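No-spend February, or most of it

Quick one tonight because I have to be up at 5. I know I said I'd post every week of the no-spend month and then I posted zero times. Sorry. Busy. Also a bit embarassed, see below.

So the rules, for anyone new. Rent, bills, groceries, bus pass. That's it. No takeout, no coffee out, no "it was on sale." Gifts allowed if the birthday is a real birthday and not me deciding a friend needs cheering up with a candle.

Cash only for groceries. That was the big change from last year. Took it out at the start of the month, split it into weeks, and when the week was gone it was gone. Week one I had money left over and felt like a genius. Week two I ate a lot of lentils. A LOT of lentils. I have opinions about lentils now. Red ones go to mush, which is fine if mush was the plan.
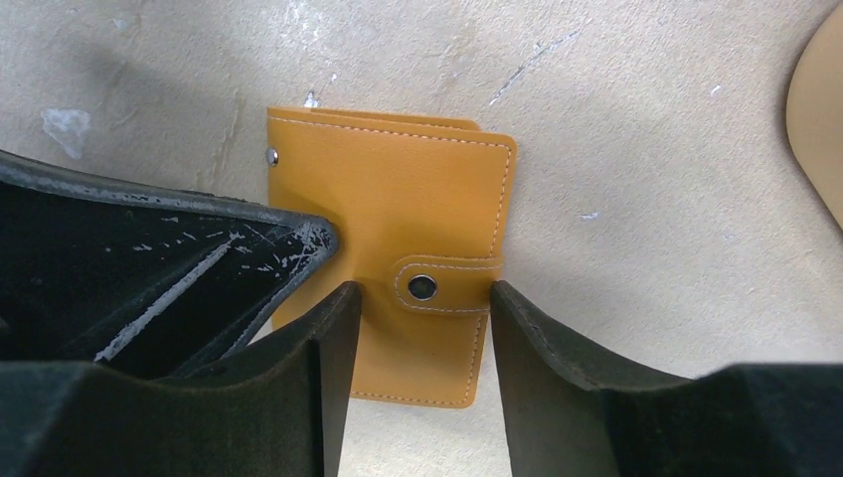
Cash hurts more, is what I noticed. Everyone says it and I rolled my eyes every time. With the card I could stand in the Katcombe market and throw in a fancy cheese without blinking. With two bills left until payday I stood there reading the price per pound like it was a novel. Put the cheese back. Picked it up again. Put it back.

Okay the embarassing part. Before starting I went through a year of statements, which I'd been putting off since forever. Coffee and lunches out: $3,167. One year. One person! I added it twice. Then I went and lay on the floor.

Subscriptions were the other thing. I was paying for Wovura, the language app, and I have not opened it since I gave up on Portuguese in the second unit. Also a meditation thing. Also cloud storage, twice, on two different email addresses. Canceled everything but one storage plan. The meditation one made me click through six screens of sad sunsets before it let me go. Very calming.

Where I slipped:

Rattanakul, obviously. It was raining, I missed the bus, the green curry was right there. $41 with tip because I got the spring rolls and the mango thing too. If you're going to fall off, fall all the way off I guess. Zero regrets, it was the best meal of the month and I ate the leftovers for lunch standing up in the kitchen.

Then a pair of gloves, because I left one of mine on the bus. Counting that as a need. You can fight me in the comments.

And I paid a late fee at the library. Not sure what catgory that is.

Total saved, compared with a normal month: $700. I really thought it would be less. It went straight into the boring account, the one at the credit union with no app, on purpose. If I want it I have to physically go in and talk to a human being, and I'm too lazy and too shy for that.
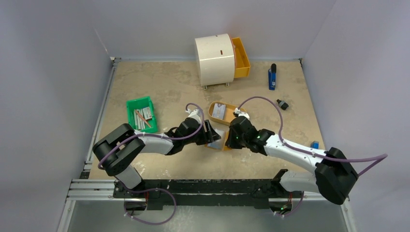

Two arms, one table.

Stuff I'd do different next time. Start with a stocked pantry, not an empty one. I ran out of olive oil AND dish soap AND coffee in the same three days and that wiped out most of week three. Tell people up front too. I kept making weird excuses about being tired and one friend thought I was mad at her. Once I said it out loud, everybody was nice about it, and two of them wanted in. We did a soup night. We're doing another one.

Also don't do it in a month when your shoes are dying. Mine are held together with glue and hope. They made it. Just.

Not doing 30 days again right away. March is going to be one no-spend week and otherwise normal, but I'm keeping the cash for groceries. And I'm keeping one coffee out a week, from Skarkalano on the corner, the small one, with the cinnamon. I missed it way more than the lunches.

A couple of you asked for the lentil thing. Onion, garlic, red lentils, can of tomatoes, whatever spice is closest, half an hour. Lemon at the end if you have a lemon. I'll type it up properly on the weekend if I remember. Going to bed.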